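Two-arm sim: left hand goes limp after a grasp, right one won't close

Asked by Bjartur Juhl, 05/06/2019
479 views

Absolutely loving the Keston simulator so far — but I've hit a fault. At step 2714 the left hand drops flat to the table and the right one stays open, palm up. No error in the log. 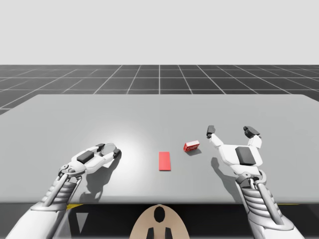 Render: Bjartur Juhl / Keston sim

The red box is still lying there beside the right hand. Same behaviour on 2 machines. Any ideas?

2 answers

Signe Norðdahl
Great one, I've had this! Check your wrist torque limits. When a joint trips the limit, the controller zeroes the whole arm and doesn't log it. Raise the log level to 4 and you should see the trip. Please don't just turn the limit off, especially if you're taking this to real arms later — sort out the grasp force first.

Bjarke Egilsson
try reinstalling, worked for me

Comment from Bjartur Juhl: Signe, you legend, wrist trip on the left arm. Still chasing the right one.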